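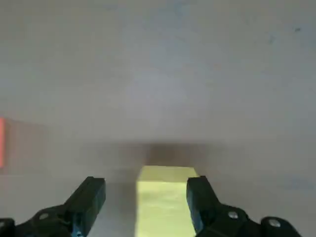 I've been reading Eulalia Ulloa's little book on silence for a week now and I need to talk to somebody about it, so you all get a thread. Her claim is that staying quiet is a kind of speech, and that we answer for it the same way we answer for words. My first reaction was that this can't be right. A smooth, pale gray surface doesn't say anything to me just by having nothing written on it. But even on that one my eye went straight to the small dark speck near the upper right and I started making something of it, so maybe she has me there.

The book is called Skenton, by the way, after the town she made up for it. 4,000 people, one bakery, and a bridge everyone knows is unsafe. Everyone knows and everyone assumes someone else has said so. She spends 13 chapters asking who lied.

My answer on page one was "no one." My answer by chapter four was "okay, a few of them." I'm in chapter nine and I'm starting to feel bad about a staff meeting I sat through in December.

The part I keep going back to is the baker. He hears a customer say the bridge is fine, and he hands over the bread and says have a good day. Ulloa thinks he agreed with her. I think he sold her bread! But then she asks what the customer walked out believing, and whether he knew she'd believe it, and yeah, he did.

Benjamín Valdebenito has a long review that goes after exactly this. He says if every silence counts as a statement then you can never stop talking, and a person who can never stop talking isn't free. I liked that a lot. Then I reread it Sunday and noticed he only ever uses strangers on a train as his cases. Of course I don't owe a stranger on a train my opinion of his haircut.

Try it with your sister. Try it with someone who asked you straight out last month if you thought she should take the job, and you said "it's up to you." Was that respect? I said it and I meant it as respect — she heard a no.

Where I've ended up for now (ask me again after chapter 13): silence gets its meaning from what the other person is waiting for. If someone has a real reason to expect a word from me and I know it, then holding it back is something I did. If they don't, it's just me being quiet on a train.

Valdebenito would say people expect all kinds of things and I can't be on the hook for every one. Fair. That's where the "real reason" bit has to do a lot of work and I haven't figured out how to spell it out yet.

If you've read it, tell me what you made of the schoolteacher on page 19. My copy has an angry pencil note next to her from whoever owned it before me, and I think I'm on the pencil's side.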